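Reading time: 2 minutes
Print | E-mail

Subject: Re: [path-following] Splitting the Sturcombe runs by surface

On the July runs: the asphalt part at Sturcombe is finished and labelled. Each example is one still paired with the steering command logged at the same moment. The stills are cut to 1000 per batch, and 4 batches are on the Drarnport server. The edges are the useful part — lawn on the left, pale crushed stone on the right — and the labels mark both.

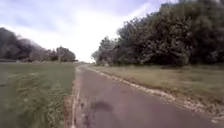
Ostrowski wrote:
> I would hold back one whole surface for testing. If asphalt and
> gravel are both in the training set, the score tells us very little
> about a path the model has never met. Also, are the stills with
> blurred grass being thrown out?

They are being kept. The blur is in the near verge, and the model will meet the same thing at run time. In Bonden's first pass 73 stills were dropped, all for missing steering values.

Holding back gravel is possible, but I would sooner hold back a stretch of each. The gravel track has a darker, smoother band down the middle with few stones on it, and a model trained on asphalt alone may well take that band for the whole path. The label there should cover the full stony width, out to the grass on both sides.

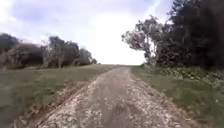 STILL TO DO

- Relabel the gravel batch to the full width.
- Agree the held-back stretches before anyone starts training.
- Send Drarnport the corrected steering log, version 2.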